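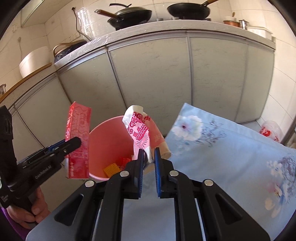

Laissez entrer la cuisine dans les clubs de robotique

J'ai longtemps défendu les tapis de compétition. Je le dis d'emblée, parce que les collègues qui me liront vont me le rappeler, et ils auront raison : j'ai passé des soirées entières à genoux dans un gymnase, un rouleau de ruban adhésif autour du poignet comme un bracelet, à retracer des lignes noires sur un fond blanc pour que de petits robots à roulettes puissent les suivre sans se perdre. J'aimais ça, et je l'aime encore un peu. Le club du lycée, à Brolska, est né de là en 2004, avec deux armoires métalliques, un fer à souder qui sentait fort et une poignée d'élèves qui auraient préféré, je crois, qu'on leur prête simplement la salle pour discuter au chaud.

Seulement voilà, depuis deux ans nous faisons autre chose, et comme on me demande régulièrement (à la salle des professeurs, à la boulangerie, aux portes ouvertes surtout) pourquoi des élèves de robotique passent leurs après-midi devant un plan de travail de cuisine à ramasser des emballages froissés, j'ai pensé qu'il valait mieux l'écrire une bonne fois, tranquillement, avec le café à côté.

Le projet s'appelle Ladik. Les élèves ont choisi le nom, je n'ai jamais obtenu d'explication complète et je n'en demande plus. Le principe tient en peu de mots : les élèves prennent en main une pince, une vraie pince à mâchoires, la même forme que celle qu'on visserait au bout d'un bras, et ils font avec elle des choses de la maison. Ranger, saisir, poser, plier, jeter. Les gestes sont enregistrés, puis on les regarde, on les trie, on s'en dispute, et on essaie d'en faire apprendre quelques-uns à la machine. Le reste est de la patience.

Un paquet froissé vaut un bon professeur

Prenez un sachet blanc et saumon, imprimé de petites fleurs, tout chiffonné, avec le haut qui s'enroule sur lui-même. Donnez-le à un adolescent et demandez-lui de le prendre entre deux mâchoires étroites, au-dessus d'un seau rose. Il va rire, il va dire que c'est pour les petits. Et puis il va se mettre à réfléchir, parce qu'un sachet de ce genre n'a pas de bord franc, que le pli qu'on croyait solide s'écrase, que la pince cache justement l'endroit qu'on voudrait voir.

Les cubes en mousse de nos anciennes compétitions ne posaient aucune de ces questions. Ils avaient six faces, toutes pareilles, et on les attrapait par où l'on voulait. J'ai vu des équipes brillantes gagner des coupes sans s'être jamais demandé comment on tient un objet mou. Je ne leur reproche rien, c'est moi qui avais acheté les cubes.

Avec Ladik, la question arrive dans le premier quart d'heure et elle ne repart plus. Où est le haut d'un emballage chiffonné ? Est-ce que je serre au milieu ou sur le côté ? Est-ce que la seconde pince doit aider, ou attendre son tour ? Les élèves travaillent souvent à deux pinces, et c'est une chose délicieuse à observer que deux outils noirs qui se croisent au-dessus d'un seau pendant que leur propriétaire du moment marmonne des choses à voix basse. On entend des phrases de pilote de ligne. On entend aussi des gros mots, je fais semblant d'être à la fenêtre.

Le décor n'est pas un détail

On m'a reproché la cuisine. Un parent m'a écrit une longue lettre, fort bien tournée d'ailleurs, pour me dire que son enfant avait choisi l'option technologique et qu'il s'étonnait de le voir revenir en parlant de woks. J'ai répondu longuement aussi (c'est mon défaut), et voici à peu près ce que j'ai répondu.

Une cuisine est l'endroit le plus difficile de la maison. Tout y est mélangé : un cuiseur à riz, des poêles profondes aux manches de bois qui partent dans tous les sens, un gobelet d'inox qui brille, un film plastique qui renvoie la lumière là où on ne l'attend pas, du carrelage clair derrière. Posez là-dedans un carton rouge tout en hauteur et un tissu bleu à fleurs, et vous avez davantage de problèmes de vision que dans tout un catalogue de matériel pédagogique. Les reflets trompent, et les motifs imprimés aussi : une fleur sur un tissu, une fleur sur un emballage, pour nous la différence va de soi, pour un programme elle se mérite.

Je tiens beaucoup à ce que les élèves rencontrent ce désordre-là. Ils vivront dedans ! Les machines qu'ils concevront peut-être un jour vivront dedans également, et j'aimerais mieux qu'ils l'apprennent à seize ans que devant un client. On peut toujours commencer sur une table blanche bien éclairée, nous le faisons d'ailleurs pendant les premières séances, et puis un jour il faut bien ouvrir la porte et aller là où les gens épluchent leurs carottes.

Ce que la main apprend à l'élève

Il y a une chose que je n'avais pas prévue et qui est devenue, à mes yeux, le meilleur argument de l'affaire. Tenir la pince soi-même change la manière dont on juge un robot. Avant, quand un bras ratait sa prise, la salle entière soupirait et quelqu'un déclarait que la machine était stupide. Maintenant, il y en a toujours un pour dire : attends, moi aussi je l'ai raté comme ça. Et la discussion part de là, de l'angle du poignet, de l'approche trop basse, de la mâchoire qui pousse l'objet avant de le prendre.

Le règlement du club demande 26 prises notées par binôme et par séance. Noter veut dire écrire une ligne dans le cahier : l'objet, le geste, ce qui a gêné. Les élèves détestent le cahier en septembre et le réclament en mars. J'y lis des merveilles. « Le sachet s'est retourné tout seul » (il ne s'était pas retourné tout seul, nous avons repris l'enregistrement ensemble). « Trop de reflets, j'ai bougé la tête, ça allait mieux. » Cette dernière ligne nous a occupés une semaine entière, car enfin, si l'on doit bouger la tête pour comprendre, que fait-on d'une caméra qui ne bouge pas ? Je n'ai pas écrit de cours sur la question, l'élève l'avait écrit à ma place en neuf mots mal orthographiés.

Et puis la cuisine redistribue les rôles, je l'avoue avec un certain plaisir. Ceux qui dominaient le club au temps des tapis étaient ceux qui tapaient du code le plus vite. Ils tapent toujours aussi vite. Mais ceux qui cousent, ceux qui aident chez eux à préparer les repas, ceux qui savent dans leurs doigts comment un tissu retombe, ont pris une place qu'ils n'avaient pas, et les premiers viennent maintenant leur demander conseil. Un club y gagne beaucoup, et la conversation du goûter aussi.

Sur les concours, tout de même

Je ne voudrais pas qu'on me range parmi les ennemis des concours. Nous sommes allés au trophée Zenier en juillet, notre premier avec une épreuve domestique au programme, et nous y avons obtenu 58 points sur 77. J'ai trouvé cela magnifique, les élèves ont trouvé cela vexant, et le retour en car a été animé. L'épreuve était honnête : des objets ordinaires, une table, un temps limité, et un jury qui regardait le soin apporté au geste.

Ce qui m'ennuie dans les concours, c'est le temps limité, justement. Le chronomètre récompense la brusquerie. Un sachet attrapé à la volée et lâché de travers rapporte autant, à l'arrivée, qu'un sachet posé proprement, pourvu qu'il tombe du bon côté. Or personne ne veut d'un robot brusque dans sa cuisine, à côté de ses casseroles et de ses enfants. J'ai proposé aux organisateurs une manche sans chronomètre, notée sur la douceur. On m'a écouté poliment. Je reviendrai à la charge l'été prochain, avec un dossier plus épais, et les élèves m'ont promis un film.

J'ai aussi une réserve à formuler contre moi-même, pour être juste. Travailler dans de vraies cuisines pose des questions que le tapis ne posait pas. Une cuisine raconte les gens. On y voit les marques qu'ils achètent, ce qu'ils mangent, parfois un courrier oublié près de la fenêtre. Nous avons donc une charte, rédigée avec les élèves, et elle tient sur une page : on demande avant d'enregistrer, on montre ensuite ce qu'on a enregistré, on efface sans discuter quand on nous le demande. Je trouve que des élèves qui ont dû écrire cette page en savent plus long sur les machines de demain que bien des adultes qui en vendent, et si l'on ne devait garder qu'une heure de toute l'année, je garderais celle-là.

Ce que je demande aux collègues

On m'interroge beaucoup sur le matériel, comme si tout tenait à cela. Les pinces sont faciles à prendre en main, les coussinets bleus striés à l'intérieur des mâchoires plaisent toujours aux nouveaux, et pour le reste nous n'avons besoin que de ce qui traîne dans un placard. Le lycée Szabo, de l'autre côté de la rivière, a démarré au printemps avec un seau, des torchons et des boîtes vides apportées par les familles. Leur cahier est déjà plus drôle que le nôtre, ce que je supporte assez mal.

Aux collègues qui hésitent, je demande seulement une séance. Gardez vos tapis, gardez vos lignes noires, j'ai encore les miennes dans l'armoire et je les ressors pour les plus jeunes. Mais une fois, une seule, mettez sous la pince quelque chose de mou, de brillant, de mal fichu, dans un endroit où quelqu'un fait à manger – et restez un peu en retrait. Il faudra sans doute vous mordre la langue, car l'envie de corriger le poignet d'un élève est terrible. Laissez-le tourner autour du sachet. Laissez-le recommencer.

Le club reprend ses séances de cuisine après les vacances, la porte est ouverte à ceux qui voudraient venir voir, et si vous avez chez vous de vieux emballages bien froissés, apportez-les, nous les usons plus vite que je ne l'aurais cru.

Le responsable du club de robotique, Brolska, novembre 2024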